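Pindthorpe Staff Forum
Minutes of the January meeting, held in the canteen, 3:15 p.m.
Chair: Flosero site management
Minutes taken by: Taras Chornovol

1. Minutes of the last meeting
Accepted with one correction. The December minutes said that the packing floor "welcomed" the automation plan. The packing floor asked for this to read "was told about". Changed.

2. Automation of small-order packing
Management gave an update. Recording work with the hand-held grippers goes on through the spring, and Desmet will use the recordings to train the arms for small-order packing. The line handled 2,945 small orders last month, of which 1,411 were repacks or had a special instruction in them. Management's view is that the arms will take the plain orders first and leave people "the more interesting work."

Several people asked what the more interesting work is. From the list handed out, it is the repacks. These are the orders with broken seals, wrong labels and customers on the phone, and they take longer than the plain ones. If the plain orders go to the arms, a full shift of repacks is what remains, and the hourly target was set on a mix of both. Management said the target "would be looked at." Asked when, management said after the trial. The trial has no end date yet.

ACTION: management to put in writing that the current target will not be applied to a repack-only shift.

3. Recording shifts
Volunteers for recording get 20 minutes of training and then work two hours at a time. The extra pay is the same as for forklift cover. There was a long discussion of wrists. The gripper is heavier in the second hour than in the first - several people said so separately - and the break after the first hour is being skipped when the line is behind. Management had not heard this before. It was pointed out that it is in the November minutes, item 4.

The question of who owns the recordings came up again. The Desmet contract says the customer does. Whether a packer who leaves can ask for their sessions to be taken out is not covered. Management will ask.

Management also repeated that no jobs will be lost because of the arms. The forum asked whether that includes temps whose contracts run out in the summer. It does not. 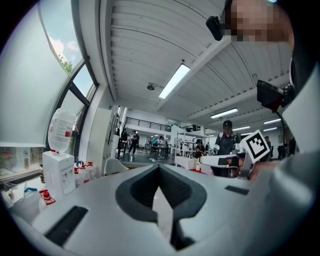
Taras Chornovol said he had done the recording shifts and did not mind them, but he would like to know what he is teaching. If a session goes in with his shortcuts, the arm learns the shortcuts, and then someone in an office decides that is the speed for everybody. He asked that recorded times not be used to set targets for people. Management said there was no plan to do so. He asked for "no plan" to be changed to "will not." Left open.

ACTION: management to bring an answer on this and on the ownership question.

4. Gamby scheduling software
Still giving people late and early shifts back to back. Supervisors are fixing it by hand, which takes most of Wednesday morning. The forum noted that this was the last thing that was going to save everyone time. Management says an update is coming.

ACTION: supervisors to keep a record of the hours spent on fixes.

5. Any other business
Heating by the loading doors: reported again.
Lockers: 100 new keys have been ordered. Old keys go back to the front desk.

Meeting closed 4:40 p.m. Next meeting in February, same place.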